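**Ticket 1286 - Gripper drops or misses flat cutlery, kitchen bench**

Opened: March 15, 2021
Site: Salelano test kitchen
Status: open, waiting on parts
Priority: 2

**Problem**

Since we changed from the Pidilwood gripper to the Sulholm one, the arm has trouble picking spoons up off the worktop. Mugs and jars are fine. With spoons the fingers either close above the handle or press into the wood and the controller stops with a force fault.

**Setup**

- Arm: Sayegh, firmware unchanged since October
- Gripper: Sulholm parallel, factory fingers
- Camera: fixed, recalibrated before testing

**Tried so far**

1. Power cycled arm and controller. No change.
2. Checked tool centre point. The Z value was still the one for the Pidilwood gripper, 5 mm out. Corrected it. Fewer force faults, but still misses.
3. Put the Pidilwood gripper back on with its own settings and ran 100 picks on the same spoon. Over 90 good.
4. Refitted the Sulholm and lowered the approach speed. Faults gone, misses the same.
5. Swapped the gripper cable - no difference.

Camera looks OK to me. The pick point it sends is the same with both grippers.

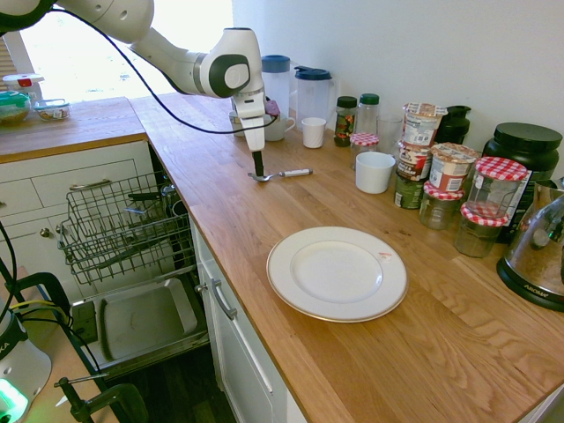
*Sulholm gripper above the spoon, plate and jars left out on the worktop.*

**Next**

Softer fingertips are on order from Sulholm. Until they come, please use the Pidilwood gripper for any cutlery runs and load the matching tool file first. The two files have nearly the same name, so check the Z value on the pendant before you press start.

Log files are in the ticket folder. I have not tried forks yet.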